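Maintaining a clear-finished timber benchtop or worktable

Applies to solid and veneered tops with a clear coating. Oiled tops are covered at the end. Painted and laminate surfaces need different products.

Identify the finish first

Put one drop of water on a clean area near the edge and leave it for 9 minutes. If it stays beaded and wipes off with no mark, the coating is sound. If the timber underneath darkens, the coating is worn or the top was only ever oiled. Test again near the middle, where wear is usually worst. A top can pass at the edges and fail where people work.

For a coated top, rub a hidden spot with a cotton bud dipped in methylated spirits. Shellac softens and goes tacky within a minute. Polyurethane is unaffected. Do not apply new polyurethane over shellac that contains wax.

Routine cleaning

Wipe with a damp microfibre cloth along the grain, then dry immediately. Use a few drops of neutral dish detergent in a litre of lukewarm water for grease. Avoid vinegar, ammonia and cream cleansers. Vinegar dulls some coatings over time and cream cleansers scratch all of them. Silicone sprays leave a film that causes craters in any later coat. Where one has been used, wash the top twice with mineral turpentine before recoating.

Check for scratches under a single overhead light with the blinds down. Haze and fine scratches are easiest to pick up at the border of the bright patch. Move your head and leave the lamp where it is.

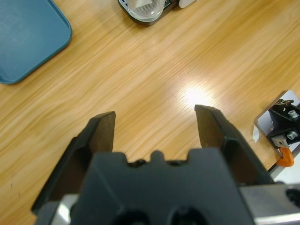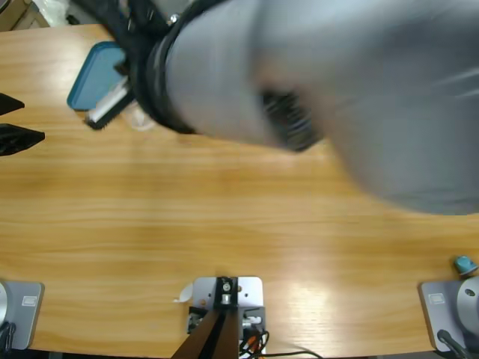
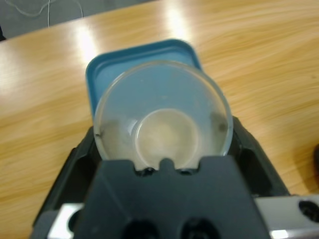
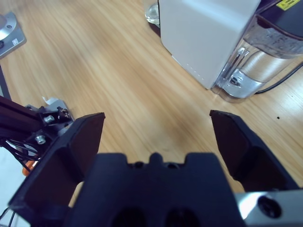 Light timber tabletop, streaky grain, honey colour (first, second and fourth pictures).

White rings and dark rings

A white ring is moisture held in the coating. Leave it for a day first, as many fade unaided. If it remains, lay a dry cotton tea towel over it and pass a warm iron across, no steam, for a few seconds at a time. Lift and check between passes.

A dark ring has reached the timber. The coating has to come off over that area before oxalic acid will have any effect. Wear gloves and eye protection, do not sand the dried residue, and rinse well. Tane Baxter recommends treating the full width of the board and not the ring alone, otherwise a pale disc is left behind.

Recoating

Do not strip a top that is merely dull. Clean it, let it dry overnight, scuff with 600 grit wet-and-dry on a cork block, and vacuum. Remove the last dust with a cloth dampened in turps. Apply two thin coats with a good brush, working from one end to the other, and scuff lightly between them. Do not coat when the room is above 32 degrees. The film skins over early and brush marks stay in it.

Light use can resume the next day. Leave hot dishes, rubber feet and plastic mats off for a fortnight.

Oiled tops

Flood, wait, wipe off everything that has not soaked in. Sticky patches are excess oil and can be loosened with fresh oil on a grey pad. Lay used rags flat outside to dry before binning them. Bunched rags can self-ignite.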